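Stories > At Work > Interviews

Window tracks first, floors last

8/9/25 | By the Mestura staff

Thulani Ndlovu cleans apartments at the Durano building, 64 units put up in 1989 and run as short-term rentals by Pladotel. He has been there 5 years. Before that he worked in the laundry at the Makhubela hotel, and he still thinks a lot about fabric.

We talked at the kitchen table in 401, which he was getting ready for a family arriving that night.

He starts every apartment at the windows. "The sliding ones have channels, and everything ends up in the channel," he said. "Grit, crumbs, bits of paper. If you run water in there first you get mud. Use a dry brush, then the vacuum with the narrow end, then a damp rag."

How often do the tracks get done? "Properly? Every couple of months. The top channel gets missed because you have to reach over the ledge for it."

The ledges are another subject. People put things down on them, he said, and with marble he prefers clothes to cups. Vinegar is the mistake he sees most. A guest sprayed one down with it last December and left a dull patch that is still there. "Warm water, a drop of dish soap, dry it right away. I don't put anything else on it."

Clothes are sorted wherever there is a flat surface. He keeps denim away from towels and turns out the hems before washing, and he shakes out the cuffs over the floor before he sweeps. "A cuff holds more sand than a pocket does."

For carrying, he likes a plastic basket with holes in the sides. He has gone through a few wicker ones and did not like how they caught on knits. A plastic one can be rinsed in the shower and stood at an angle to drain. 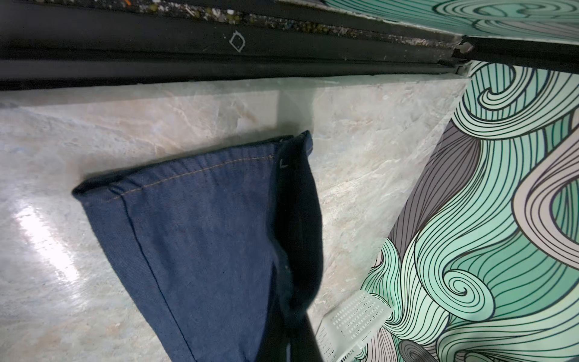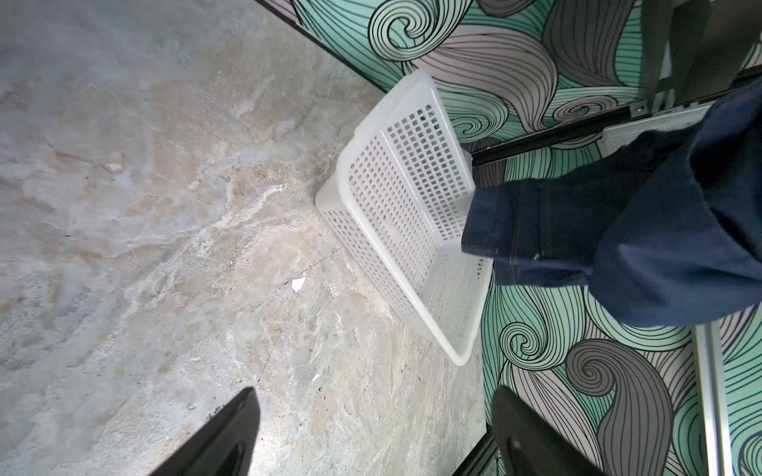
Floors and patterned panels

The floor comes last. On a marble pattern, Ndlovu said, small specks and scraps are hard to see when you are standing up. He gets down low and looks across it toward the light. Scratches he leaves alone. "I tried a polish on one once. Then I had a scratch with a shiny ring around it."

Panels with a busy design get a soft cloth, wiped along the lines, and he does the edge trim with a cotton swab.

Asked what he would change about the apartments, he thought for a while and said he would like more hooks. He has asked Pladotel for them twice. He has also asked for a second vacuum, and that one is on order.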